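Ovell Small Round Table, White

A side table for a study or a workroom. It takes little floor, and one person can work at it standing.
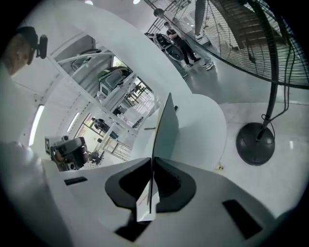
The top has space for an open notebook and a few pens. We sell it in white only.
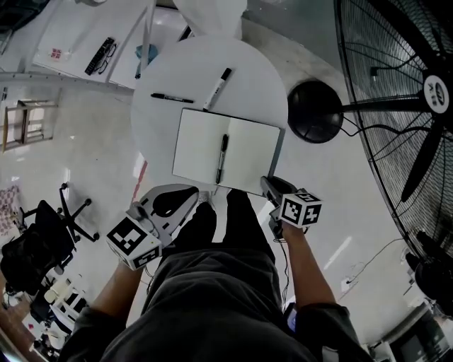
Please use a cloth and mild soap for cleaning. Marker ink should be wiped the same day.

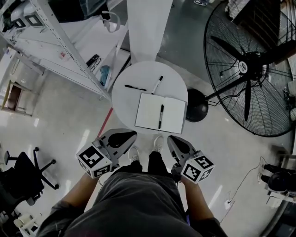

Delivery and returns

Orders are sent from our Amolberg store at 2 in the afternoon. You have 5 days to tell us about damage.
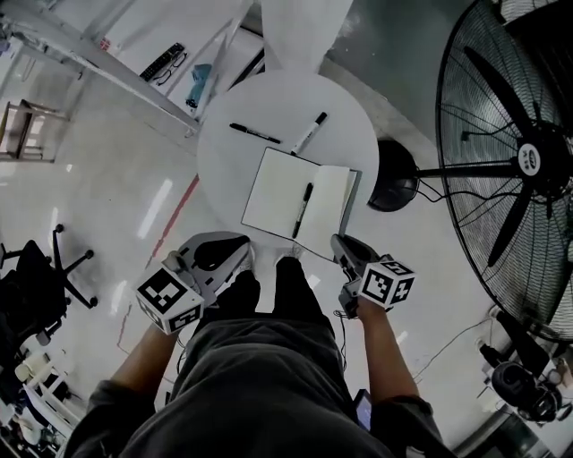

The table is also available for offices. For larger orders, please write to us first and we will prepare a price.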